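FOR IMMEDIATE RELEASE
2022-04-27

Sirkalance opens its Odcombe lounge in May, and yes, you can sit on the egg

ODCOMBE — Hi, I'm Haiyan Han, and I run Sirkalance, the little floor cushion business that started in my spare room and has been taking over my life ever since. I'm supposed to write this in the third person and quote myself, but I tried it and felt silly, so you're getting it straight from me.

The news is that we're opening a lounge in Odcombe this May. It's a place where you can kick your shoes off, plop down on a floor cushion and stay as long as you like before you decide if you want one at home. We've sold online and at the Barkden weekend market up to now, and the thing I hear most at the market is "Can I sit on it?" At a market stall, with people squeezing past and coffee going everywhere, the answer was usually no. I hated saying that!

The cushion most people know us for is the fried egg. It has a white scalloped edge, puffy like petals, with a round mustard-yellow yolk in the middle. We sold 578 of them last year, which is more than all our other shapes put together, and I still get a little thrill when one goes out the door. My mother thinks it's a daisy. A lot of people think it's a daisy. I've stopped arguing, and if you'd like to order it as a daisy you go right ahead.
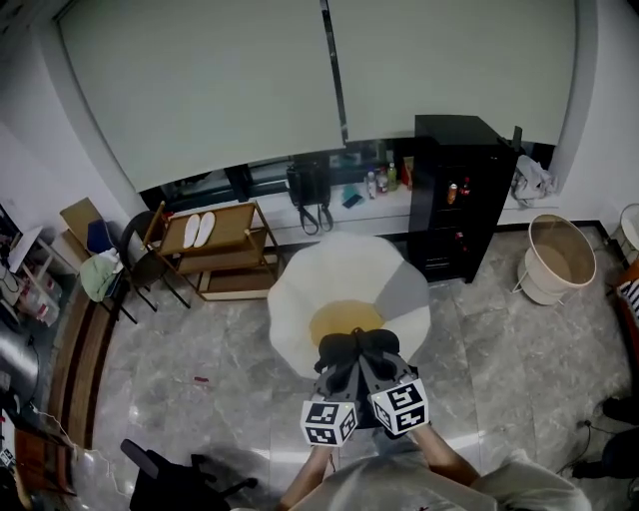 We get asked about the yellow a lot. I went back and forth on it for months, because a bright lemon yolk looked fun on my screen and then looked like a toy in every room I tried it in. Mustard sits better with gray tile, wood, rugs, pretty much whatever you've already got down. It's also kinder about crumbs (I eat toast on mine most mornings, so I've had plenty of practice).

Our second bit of news is a new cushion called the Hou. It's a plain round one, lower and firmer than the egg, and it's for people who like to sit cross-legged at a coffee table. It comes in oatmeal, moss and a dark plum that I fought hard for. The Hou goes on sale the day the lounge opens, and the first 391 are being sewn right now at our workroom in Barkden. After those are gone there'll be a wait while the next batch gets made, and I'd rather tell you that now than have you cross with me in June.

A few practical things. The lounge is on the ground floor with a ramp at the side door. Kids are welcome, and so are very well behaved dogs. There will be low tables, tea, a shelf of magazines and some ordinary chairs too, for anyone whose knees have had enough of floors. Mine complain on cold days, so I get it. You don't have to buy anything, and no one will hover over you — I can't stand that in shops.

We'll also be running a mending table. If you have one of our cushions and a seam has gone or the middle has sagged, bring it in and we'll stitch it or top up the filling while you have your tea. Small repairs are free. Refilling a whole egg takes longer, so please leave it with us for 3 days. Cushions from other makers are fine too if we're quiet, though I can't promise we'll have a thread that matches.

Sirkalance passed 2000 orders this spring, and a big chunk of those came from people who bought one for themselves and then another for a sister or a roommate. I read every note you send. Someone wrote to tell me her whole family now fights over the yolk, and that one is pinned up over my sewing machine.

Reporters, bloggers and anybody else who writes about homes can come for a quiet look before we open. Just let me know ahead of time so I can put the kettle on. I'm happy to talk about fabric, filling, washing instructions or the daisy question, and we can lend out an egg or a Hou for photos if you can collect it from Barkden.

Press contact: Haiyan Han, Sirkalance, Odcombe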